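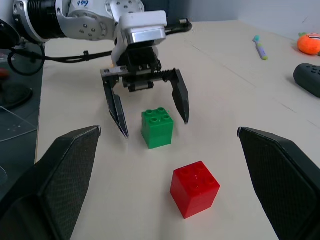

Green and red, both with the four round studs on top. My two favorites of the whole haul so far.

29th July

OK so I have not written in here for ages and now I'm going to write pages about toy bricks, sorry future me. It's been a brick kind of month. If you're reading back through this looking for something deep, skip to August or wherever I get my act together.

It started with the bag. I was over in Sinutberg for the dentist (fine, one small filling, the jaw ached until supper) and I had an hour before the bus, so I went into Krawczyk. I always tell myself I'm only going in for lamp bulbs, and I always go straight to the back where they keep the secondhand shelves. And there was this enormous see-through sack of building bricks with a tag on it that said 700 pieces, and I swear my heart did the same little jump it did when I was six. I picked it up, put it down, walked over to the bulbs, walked back. Then I carried it to the register like a baby and forgot the bulbs. The hall is still dark! I've been finding my shoes by feel.

The bus ride home with that thing on my knees was a whole event. It rattled at every bump. A little kid across the aisle stared at it all the way to Ikville with his mouth open, and I felt like the richest person on public transportation.

So since then the evenings have gone like this: eat something, rinse the plate, tip some bricks out, lose track of time, go to bed too late. I started on the living room rug and gave up on that after one night, my knees are not what they were and small bricks on a patterned rug just vanish until you step on one. Which I did. Twice, same foot. The pale table is so much better. It's that creamy beige color, so anything bright shows up on it right away, and it's a good height, and I can leave a job half done and come back to it. I do like how the colors look on it. On a dark table they'd be just toys, on that one they look like candy.

Washing came first, obviously. You don't know where a bag like that has been. I filled the bathtub ankle deep with warm water and dish soap and swished everything around with my arm in up to the elbow, and the water went a color I'm not going to put down in my diary. Then rinsed them in the colander a few handfuls at a time, which took forever, and spread them on every towel I own. I had to dry my hair with a T-shirt. The next morning I turned them all over because water sits in the hollow side and won't come out by itself, and I found a hair clip and a dried pea, and a button that doesn't match anything. The button went in the button jar. The pea did not go in the pea jar.

Then the sorting, and that's where I went wrong and had to start over. My first idea was to do it by shape. Long ones together, squares together, flat ones, the odd sloped ones, wheels, windows. It felt very grown-up and sensible. And it was awful! Every pile was a mess of color and I couldn't find a thing in it, my eyes just slid off. So last week I pushed it all back together and started again by color, and it was like somebody had opened a window. Reds over there, greens over there, yellows, blues. White is a problem because there are at least three whites in that bag, one is really cream and one has been in the sun. I've decided I don't care. All whites live together and can work it out among themselves.

The ones I keep going back to are the small square ones, the two-by-two kind. You can stick one on top of another and you get a chunky little block that's nearly a cube, a bit taller than it is wide, with just a thin line going around where they join. There's something so satisfying about them. They're shiny and they stand up properly and they feel right between finger and thumb. I've had a green one in my cardigan pocket since yesterday, I keep clicking it apart and together when I'm waiting for the kettle.

And the red ones! Some of the reds have a kind of glow to them, almost like hard candy, like light wants to go through. I held one up to the kitchen window to see if it really does and stood there squinting for so long that the toast burned. I still couldn't tell you. I think a little, at the corners. Or I just wanted it to.

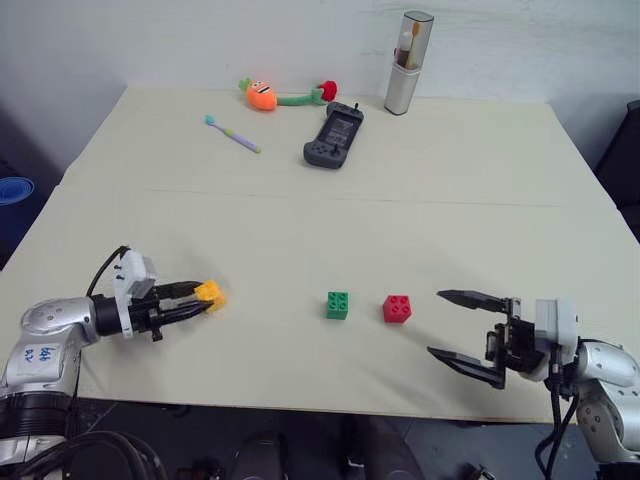 Yellow, green, red is the order I've settled on, by the way. I tried green, yellow, red first and it nagged at me the way a crooked picture does. Yellow wants to be at the end of a row. Green is calm and goes in the middle, and red closes it off. I'm aware this is a traffic light that somebody has shuffled, and I did think of doing it in the proper traffic order, but then it would just BE a traffic light and that's all I would ever see. With the green between them the other two look brighter. Blue is going to have to come after the red at some point and I'm a bit worried about it, I'm putting blue off until the weekend.

The plan (I have a plan, I wrote it on the back of the dentist's card) is a border. A long low row of those square blocks, a little gap between each one and the next, all along the shelf over my bed where the paint is chipped. Not stuck down or anything, I'd hate to glue them. Just standing there being cheerful. I measured the shelf with the sewing tape and then I lost the tape, so what I've got now is a number in pencil that might be inches and might be the other thing. It'll be fine. If it's too short I'll space them out more and if it's too long I've got the windowsill.

The gaps are what I keep fiddling with. Right up against each other they turn into a wall and you stop seeing each one. Too far apart and it looks like they've been left behind after a game. One block's width between them is about perfect to my eye, and it's easy too because you can use a spare block as your measure - put it in, push the next one up to it, take it out. I was so pleased with myself when I thought of that. I'm sure every four-year-old on earth knows it already.

Then there's the question of whether they should all face dead straight or be turned a little. I like one of them slightly crooked. When every one of them is square on it starts looking like a store display, and when one has its corner turned toward you it looks like somebody lives there. I go back and forth on this. At lunch I straightened the whole lot and by three I'd knocked one off line again on purpose.

I finally ordered boxes too. I'd been using soup bowls for the sorted ones and I ran out of bowls, so on Tuesday's - no, I don't even know what day it was - on whatever evening that was, I ate my soup out of the measuring cup and thought, enough. So Kitness, the ones with the snap lids, a set of 5. They come stacked inside each other and the sticker on the bottom takes half an hour and some cooking oil to get off. The lids are very tight. I broke a nail on the first one and said a word. But they're a nice size, a whole color fits in one with room on top to get your hand in, and they slide under the bed. Reds are in, yellows are in. Greens nearly, minus the one in my pocket.

What else. I did a rough tally of the reds and yellows together when I was putting them away, because I got curious whether that tag was telling the truth, and I stopped at 300 when my tea went cold. So I'm inclined to believe Krawczyk. I'm not doing the rest. I'd rather have the tea.

Oh, and there's teeth marks! On a few of the flat blue ones, small and very neat, all down one side. Somebody chewed on those for years, I would guess in front of the TV. I thought about throwing them out and then I couldn't do it, they went through the wash with everybody else and came out perfectly clean. They can go at the back. I chewed mine as a kid too, and also every pencil I ever owned, and the ear of a rubber rabbit.

My back's a little stiff from leaning over the table, so tomorrow I'm going to be good and use the high stool, and I'm going to stop when it gets dark. (I said this yesterday.) I also need to get the crumbs of old sticker off the last of the greens. Some child went through a phase of putting a tiny star on everything, and the stars have gone but the glue hasn't. Fingernail doesn't do it. I'll try the oil again, it's out on the counter already.

Things to get: bulbs for the hall, REALLY this time. A new sewing tape. Bread. Maybe an old soft toothbrush for getting in around the studs, or I could use mine and buy myself a new one, I'm due one after the dentist anyway.

It's past eleven and the window's open and it still smells of cut grass from next door. I'm going to put the lid on the greens and go brush my teeth on the side that doesn't ache.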